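Handout 4: Gain structure for live sound

Welcome back! Tonight is my favourite topic in the whole course, and if you get comfortable with it, every mix you do afterwards gets easier.

## The idea

Every box in the chain has a floor (hiss) and a ceiling (clipping). We want the signal to sit happily between the two, all the way from microphone to loudspeaker. Set the level early and set it well — a fader can't remove noise that came in at the preamp.

## Setting a channel

1. Fader down, channel muted, gain at minimum.
2. Ask the singer for the loudest bit of the song (they always hold back, so ask twice!).
3. Bring up the gain until the peaks reach -14 dBFS on the Hodora desk.
4. Switch in the high-pass filter. Try 70 Hz for a deep voice and up to 170 Hz for a lighter one.
5. Unmute, then raise the fader to unity and listen.

## Amplifiers

The Emisov amps in the hall go on last and off first. Leave their input controls where the label says and do your mixing at the desk. If the room sounds boomy, a gentle cut near 200 Hz often works wonders — sweep it slowly and trust your ears.

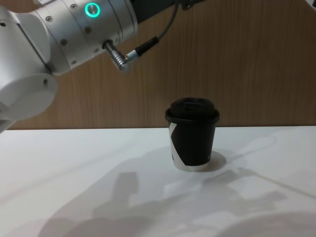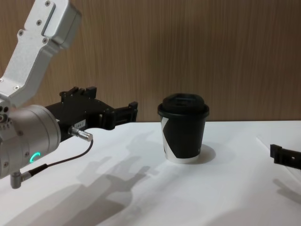
## For next week

- Read the Fatiretti chapter on feedback, including the worked sums.
- Bring closed-back headphones.
- Draw the signal path of any system you've used, and mark each place where the level can be changed.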